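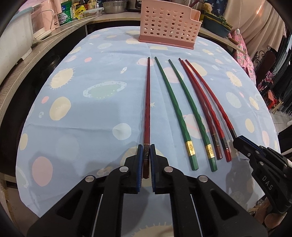

Tri des baguettes, suite et j'espère fin. Je reprends le fil commencé en avril, parce que le tiroir du haut ne fermait plus. J'ai décidé de ne garder que ce qui va par paire, même couleur et même bague. Les deux vertes à bague dorée, c'est réglé. Les deux rouges à bague foncée, réglé aussi. Reste la rouge foncé à bague argentée, avec son caractère en relief, qui n'a pas de sœur sur la nappe.

Pour ceux qui arrivent : j'avais 43 baguettes en vrac dans le tiroir, sans compter les jetables dans leur papier. 43 est un nombre impair, donc je savais dès le départ qu'il y aurait au moins une orpheline.

Les jetables sont parties en premier. J'en ai gardé une poignée pour tuteurer les semis de tomates, le reste au compost. Vérifier avant qu'elles ne sont pas vernies.

Ensuite j'ai trié par longueur, en les tapant debout sur la table comme un paquet de spaghettis. C'est plus rapide que par couleur. Une baguette plus courte d'un demi-centimètre, on ne la voit pas dans le tiroir mais on la sent tout de suite en mangeant.

Après la longueur, la section. Les rondes d'un côté, les facettées de l'autre. Je préfère les facettées, elles ne roulent pas quand on les pose et elles tournent moins entre les doigts. Les vertes ont un relief torsadé sur la tige, bonne prise, un peu plus pénible à nettoyer.

Et en dernier seulement la bague. C'est là que je me trompais depuis des années. J'ai mangé je ne sais combien de fois avec une rouge à bague argentée et une rouge à bague foncée en pensant que c'était une paire. Sous la lampe de la cuisine le soir on ne fait pas la différence.

On me demande si les bagues s'enlèvent. Sur les miennes, j'en ai vu deux se décoller en tout, des vieilles que je n'ai plus. Je ne force pas dessus et je ne gratte pas le motif avec la pointe d'un couteau. Une brosse à dents souple suffit.

Lavage : eau à 40, une goutte de Mosov, je frotte de la bague vers la pointe, rinçage, torchon. Pas de trempage. J'ai laissé tremper un lot toute une nuit l'an dernier et la laque a fait des cloques.

Pas de lave-vaisselle non plus. Le message où j'écrivais ça a été vu 1 571 fois et la moitié des réponses disaient « moi je les y mets depuis toujours ». Très bien. Les miennes n'ont pas supporté.

Séchage pointes en haut, dans un pot percé. J'ai le rose à trous ronds, posé au bout de la table pendant le tri. Il va ensuite près de l'évier avec une soucoupe dessous. Le pot sans trous que j'avais avant gardait un fond d'eau grise, je l'ai jeté.

Babak Zarei me signale en réponse que chez lui on les sèche à plat sur un torchon pour qu'elles ne se déforment pas. Je prends. J'ai deux rouges un peu courbes, je ne sais pas si ça vient de là ou si elles étaient déjà comme ça.

Pour savoir si une baguette est droite : la faire rouler sur un plan dur si elle est ronde. Si elle est facettée, la poser sur chaque face et regarder le jour en dessous. Sur une nappe ça ne marche pas, le tissu rattrape tout. Je l'ai fait sur le carrelage.

Légèrement courbe, je garde. Fendue, je jette. Vernis écaillé à la pointe, je jette aussi, c'est le bout qui va dans la bouche.

La nappe, puisqu'on m'a posé la question la dernière fois : la bleu clair avec les ronds, les soleils et les étoiles. Achetée au marché de Hikcombe, sur le stand de tissus près du parking. Elle garde le pli au milieu même après repassage. Je ne sais pas s'il leur en reste.

Elle est bien pour trier, cela dit. Sur une nappe à rayures je perdais les fines.

Résultat du tri, dans l'ordre du tiroir : à gauche les paires de tous les jours, au milieu celles pour les invités, à droite les longues pour la friture. Les longues ne sortent pas de la cuisine.

J'attache chaque paire d'invités avec un petit élastique à cheveux, côté épais. Essayé avec de la ficelle, trop long à défaire quand tout le monde est assis. Essayé avec du fil de fer gainé, ça raye.

Le tiroir ferme. Il accroche encore un peu à droite, mais ça, c'est la glissière.

Question d'Abbas Ebrahimi : pourquoi ne pas racheter un lot neuf identique et arrêter de trier ? J'ai regardé. Chez Unano le coffret qui me plaisait est à 127 avec les repose-baguettes. Je n'ai pas besoin des repose-baguettes et ils ne le vendent pas sans.

Il y a aussi les lots Bright, beaucoup moins chers. J'en ai eu. Très lisses, les nouilles glissent, et les couleurs passent vite. Pour des enfants qui apprennent, je prendrais autre chose, avec des rainures au bout.

Les repose-baguettes, j'utilise des galets. Lavés, bouillis, plats d'un côté. Il en faut un par personne et on en trouve partout.

Revenons à la rouge à bague argentée. J'ai cherché l'autre derrière le tiroir, sous le plateau à couverts, dans le panier pique-nique, dans le bac à crayons. Rien. Dans le bac à crayons j'ai trouvé une cuillère à moka.

Je ne sais pas lire le caractère sur la bague. J'ai demandé, on m'a donné trois réponses différentes d'après une photo floue. Le relief est usé, ça n'aide pas. Si quelqu'un a la même et peut comparer, je suis preneur.

Usages trouvés pour les orphelines, pour ceux qui en ont aussi : remuer le levain, vérifier la cuisson d'un gâteau, déboucher le bec de la bouteille de sauce soja, tourner le riz quand il gonfle. Pour les cheveux je n'ai pas d'avis.

Celle pour le levain, je lui ai fait une marque au crayon pour qu'elle ne retourne pas dans le tiroir. Le crayon est parti au deuxième lavage. J'ai remis du vernis à ongles, côté épais, ça tient.

Prochaine étape : le plan de travail. Entre les bouteilles et les bocaux du coin et le cordon électrique qui court le long du bord, je n'ai plus la place de poser une planche correctement. Je voudrais au moins que le saladier en inox ait un endroit à lui.

Pour les bocaux je vais faire pareil que pour les baguettes, d'abord la hauteur, ensuite le contenu. Les hauts au fond. Je sais qu'il y a deux paprikas entamés, je les réunirai si les dates sont proches.

Ajout du soir : Babak me dit qu'il a lui aussi une rouge toute seule, bague claire, longueur à vérifier. Il m'envoie la mesure quand il rentre.

Ajout bis : la sienne fait presque un centimètre de moins. Ce n'est pas la bonne. La mienne va dans le pot rose en attendant, avec la spatule.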